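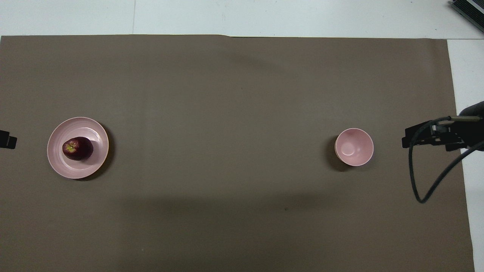
Mahfuz Gazi wrote last week to object that a pressure transmitter cannot be trusted on the strength of its factory certificate, and asked why the April post had suggested otherwise. The objection is a fair one. The certificate records how the unit behaved on the maker's bench. Once the unit has been bolted to a pump outlet and wired through 40 metres of cable, it is a different measurement.

The transmitters under review are the Witutard units fitted to the Kikley pump station. Each has a two-wire current output, 4 mA at zero and 20 mA at full scale. The input card reads the voltage across a resistor, so an error in the resistor appears as an error in pressure. The resistors supplied were marked 400 ohms. One of them measured 397, and the readings from that channel were low by the same proportion.

Mounting also has an effect. The diaphragm has a small weight of its own, and a unit zeroed upright will shift when it is laid on its side. The zero should be set in the final position, with the line vented and the supply left on for 15 minutes beforehand. Readings taken sooner were not kept.

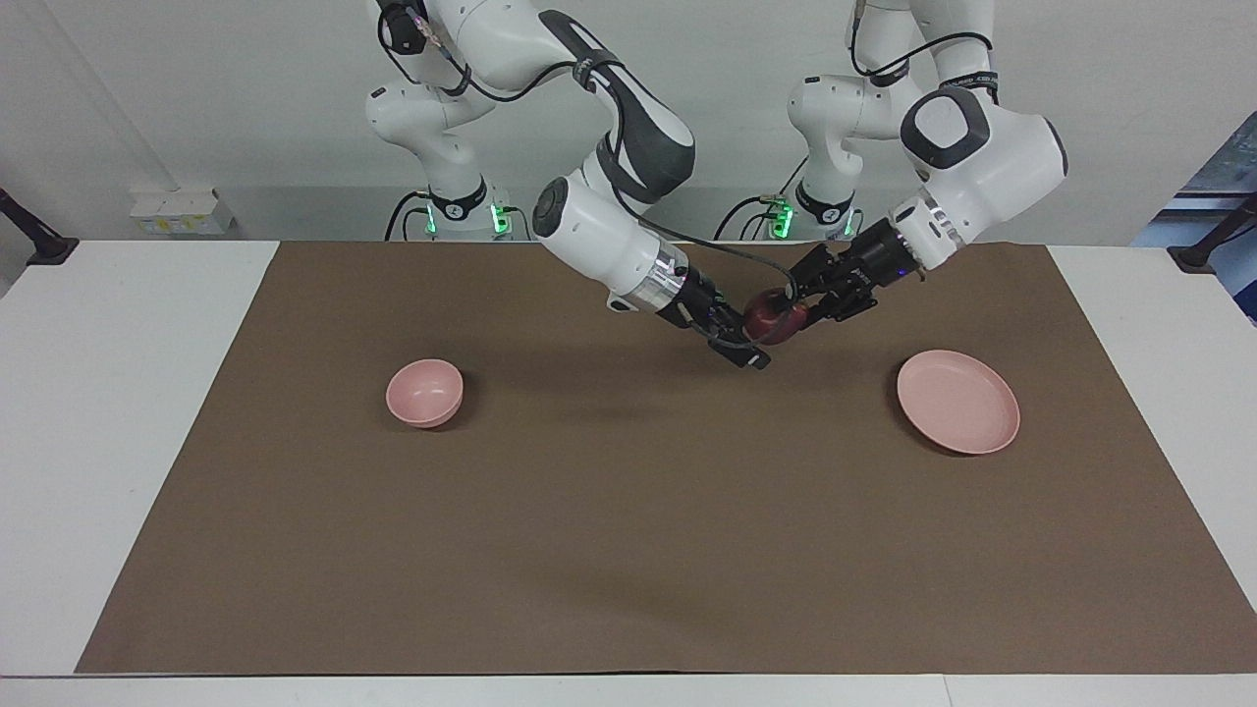
Does a longer cable reduce the accuracy of a current output? Within the limits of the supply voltage it has no effect, as the same current flows through every part of the loop. When the total resistance grows too large, the transmitter can no longer drive 20 mA and the upper readings flatten out. That fault is easily mistaken for a pump that has reached its limit.

The Vemaveo display on the same panel applies its own damping. It had been left at the longest setting, which hid a 50 Hz ripple picked up from the motor cable. Moving the signal cable to a separate tray and earthing the shield at one end only removed most of it. The damping has been set to the shortest value while the remainder is traced.

Revised figures for the low channel will be added to the April post once the replacement resistor has been fitted.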